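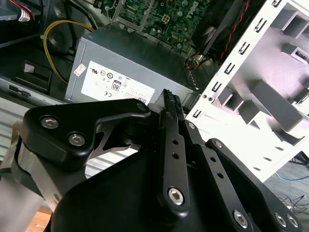
On the Mullell Decision and the Limits of Religious Exemption

Posted Mon 1 September | Filed under Church and State

In June the state's intermediate court of appeals issued its opinion in the Mullell matter, and several readers of this blog have since written to ask for my view. I have waited to respond until I could read the full opinion, including the dissent, and the briefs that each side has made public. I am a layman in both law and theology. I have served in my congregation for many years, and I write here only for myself.

The facts are not in serious dispute. Mullell Fellowship is a congregation that has held its property under a trust agreement since 1984. In that year it agreed with its parent body, the Vodine Conference, that the sanctuary and grounds would be used in keeping with the doctrine of the Conference. When the congregation voted to withdraw, the Conference claimed the building. The congregation answered that a civil court could not decide the claim without deciding which of the two had remained faithful, and that the Constitution forbids a court from doing so.

The panel ruled for the Conference. Its reasoning rests on what lawyers call neutral principles. A judge may read a deed, a trust agreement or a set of bylaws as he would read any other document, provided that he does not have to settle a religious question along the way. The majority found that the 1984 agreement could be read in this manner. The dissent found that it could not, and pointed to the phrase "in keeping with the doctrine" as the very question a court must leave alone. 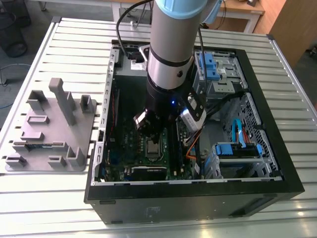 Where I Agree With the Majority

Churches sign contracts. They borrow money, hire staff and buy insurance, and those who deal with them are entitled to expect that their promises will be kept. A rule that placed every church agreement beyond the reach of the courts would harm churches first, as no bank would lend to them. The majority is correct on this point, and I regret that so many of the commentaries I have read pass over it.

I also agree that a vote to withdraw does not by itself cancel an obligation. The congregation has 477 members on its rolls, and 200 of them took part in the vote. I do not question their sincerity. The absent members had an interest in the building as well, and the bylaws of the congregation set out a procedure for notice that appears to have been followed only in part.

Where the Dissent Is Stronger

The dissent spends 10 pages on the earlier Buvomitz case, which the majority dismisses in a footnote. In Buvomitz the same court declined to enforce a clause very much like this one, on the ground that its meaning could be known only by asking what the church taught. I can find no explanation in the majority opinion of why the two clauses should be treated differently. If the court has changed its mind, it should say so plainly, so that other congregations may arrange their affairs.

There is also the matter of remedy. The order transfers the building, the grounds and the contents of the Morikawa Chapel, including memorial gifts made by families who remain with the congregation. Those gifts were given after the agreement was signed. Whether they fall under it is a separate question, and it received one paragraph.

What Congregations Should Do Now

I would respectfully urge any church board reading this to locate its deed and its governing documents and to have them reviewed by a qualified attorney. Many boards have not read theirs in a generation. Language that seemed a formality when it was adopted may decide who holds the keys.

The congregation has asked the state supreme court to hear the case. Comments are open below. I ask that they remain charitable toward both parties, as there are members of each who read this page.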